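Speaker notes - "Where Did I Put It: Labels, Signs and Small Decisions"
Cledgate Library, evening talk series
Total time 30 minutes plus questions

SLIDE 1 - title

Wait for people to sit. Thank the library for the room. Say who I am: Tarık Akbulut, I make signs and labels for buildings that other people have to find their way around in. I did hospital work for nine years and now mostly do storage rooms, workshops and small public buildings.

Phones on silent. Handout is by the door, one sheet, both sides.

SLIDE 2 - the key cabinet

Start with the story of the key cabinet at Thiele. 103 hooks, every hook numbered, and a paper list inside the door telling you what each number was. The list had been photocopied so many times that the 3s and 8s looked the same. Staff had stopped using the list and asked Brenda at the front desk. When Brenda was out, people waited.

Pause here. Ask for hands: who has a Brenda?

Point to make: the numbers were fine. The trouble was the trip between the number and the meaning. Every time a person has to go look something up, some of them won't.

SLIDE 3 - three kinds of label

Go slowly, people write this one down.

Name labels say what the thing is. Flour. Fuse box. Spare bulbs.
Place labels say where the thing goes back. Outline of a wrench on a pegboard, tape square on a floor.
Order labels put things in a row so you can find your spot in it. Page numbers, seat numbers, shoe sizes.

Most bad labeling I get called in for is one kind doing another kind's job. The Thiele hooks were order labels and people needed name labels.

SLIDE 4 - kitchen drawer (skip if running late)

The drawer at my sister's house. She labeled the front of every drawer when they moved in. Two years later the contents had moved and the labels hadn't. Guests open the one marked TOWELS and get batteries. The family doesn't notice, they stopped reading the labels in the first month.

A wrong label is worse than a blank one. Say it twice.

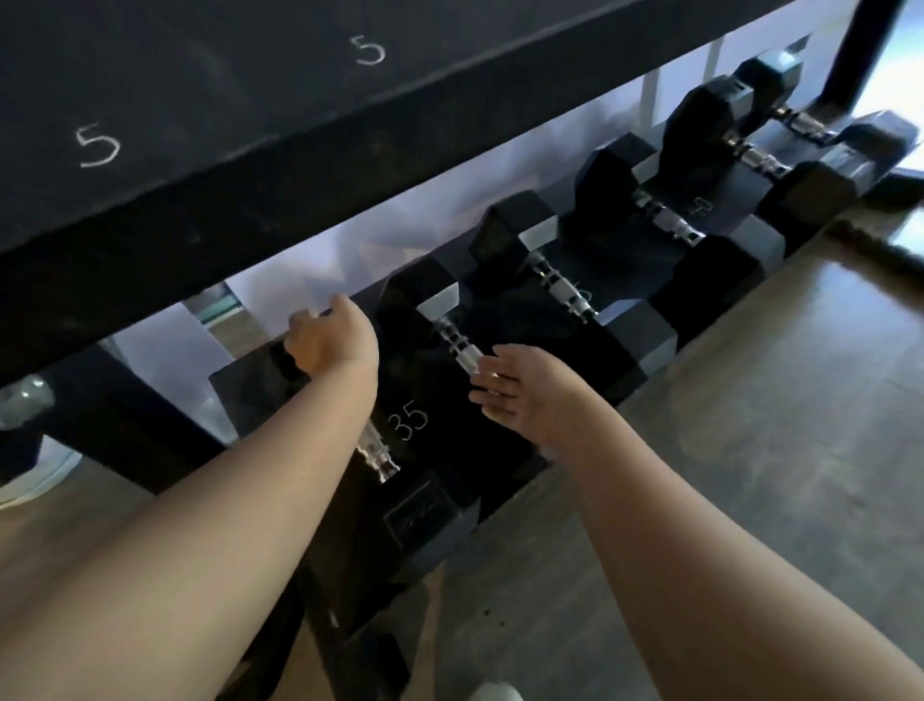 SLIDE 5 - printed on the thing or written on the shelf

You can put the label on the object or on the place it lives, and they age in different ways. A label on the object travels with it. If somebody sets it down in the wrong spot you still know what you have. A label on the shelf only works when the object is home. The weight rack has both: 35 printed on the head of the dumbbell, and a pair of 5s in chalk on the front of the shelf. Chalk takes two seconds to write and a sleeve can take it off again. Good for a trial week, poor for anything you want to last. Ask the room which of theirs are chalk, meaning which ones they'd be happy to lose.

SLIDE 6 - size and height

Rule of thumb from my own jobs, don't present it as science. Stand where people stand when they make the decision, then read the label from there. For a shelf that usually means back in the doorway.

Common mistakes: labels at the designer's eye height, labels on the lid when the boxes are stacked, all capitals in a thin font, gray on silver.

Show the before and after from Brilari. Same cabinets, same words. We turned the labels upright and moved them from the top edge to beside the handle.

SLIDE 7 - who keeps it up

Skustus is the example here. They spent a whole December relabeling their parts room and it looked great. By spring there was masking tape over 20 of the new labels, because the label machine was in a locked office. We moved the machine into the parts room and hung it on a string.

If a label is hard to change, people will change it with tape. Plan for the tape.

SLIDE 8 - try this at home

Pick one shelf. Ask somebody who doesn't live or work there to find 2 things on it. Say nothing. Watch where their eyes go first and put the label there.

Mention that the slides stay at the desk until Mon 23 December if anyone wants a copy.

QUESTIONS

Likely ones: color coding (yes, with words too), label makers (I don't recommend a brand), picture labels for children (yes, at their height). If it goes quiet, go back to the Brenda question and ask what happened when she retired.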